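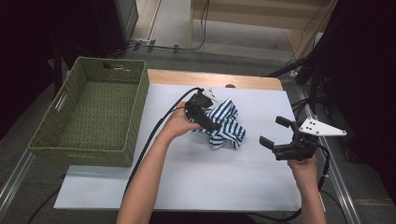

My tablet turned seven this spring, and the update prompt has stopped showing up. I noticed the way you notice a neighbor's dog isn't barking anymore. Every few weeks there used to be a red dot on the settings icon, and I'd sigh and ignore it for ten days, and then one night I'd plug the thing in and let it do what it wanted. Now there's no dot. I kind of miss being nagged.

The tablet is a Dindus, the small one with the 768 pixel wide screen that looked perfectly sharp to me until I held it next to a newer one in a store. I do not recommend holding it next to a newer one in a store. I bought it used and I've used it nearly every day since, mostly for recipes, crosswords and reading in bed until it falls on my face.

The trouble started with the library app. I opened it last week to renew a book and got a polite gray box telling me that my version of the system was no longer supported and would I please update. So I went to update. The update screen told me my software was up to date. I went back to the library app, which said it wasn't. I spent most of an evening carrying messages between these two like a kid whose parents aren't speaking.

The website still works, if you don't mind the menu covering half the page. I renewed the book. It's a book on sleep, and I have now had it out so long that I've started to take it personally.

Amber Mertens, who I used to share an office with and who still answers my texts for some reason, told me to put Wikuretti on it. Wikuretti is one of those community builds that people make for abandoned devices. You wipe the tablet, load their system, and you have something that thinks it was made last year. She did it to hers and says it's faster than when it was new. She also owns a label maker and backs up her photos, so I'm not sure we're the same kind of customer.

I did read the instructions. They're a forum thread with more than 500 replies, and the first post says to read all of them before you ask anything. I got through 30. From what I can tell, the Wi-Fi works, the speaker works if you install a second file, and the camera works but upside down. Someone on the first page calls this "a minor cosmetic issue." By reply 22 two people were fighting about cables, and one of them had been fighting about cables on the previous page too.

The guy who maintains it goes by Lukoševičius, and he's obviously a saint. He answers the same question over and over without once using capital letters at anybody. He says a new version is coming in August that should fix the camera -- "should" is his word, and I've worked in enough offices to know what it weighs.

My other option is buying a new one. The Wistitz everybody is recommending costs 800 dollars with the keyboard, and everybody recommends it with the keyboard. I don't want a keyboard. I have a keyboard, it's attached to the laptop I'm typing this on, and I'm not reading in bed with it. Without the keyboard the Wistitz is cheaper, but then it doesn't come with the cover either, and the cover is sold separately in four colors that are all gray.

What bugs me is that nothing broke. The screen is fine. The battery gets me through a day, or through an evening if I'm watching something. There's a scratch near the button from when I used it as a cutting board (lime, one time, don't write to me). If a toaster got to this age in this condition you'd say it was barely broken in. You wouldn't expect a note on it saying that bread made after 2021 was no longer supported.

I know the security argument. Amber gave me the security argument at some length. I've taken my bank off the tablet and my email too, and what's left is crosswords and a recipe for lentil soup that I think anybody is welcome to steal. It's a good soup but it needs more lemon than it says.

So for now I'm leaving it alone. I may try the Wikuretti build when the August one is out, assuming I've gotten further in the thread by then. If anyone reading has already put it on the small Dindus, can you tell me whether the crossword app runs? I looked for it in the replies but all I found was more about cables.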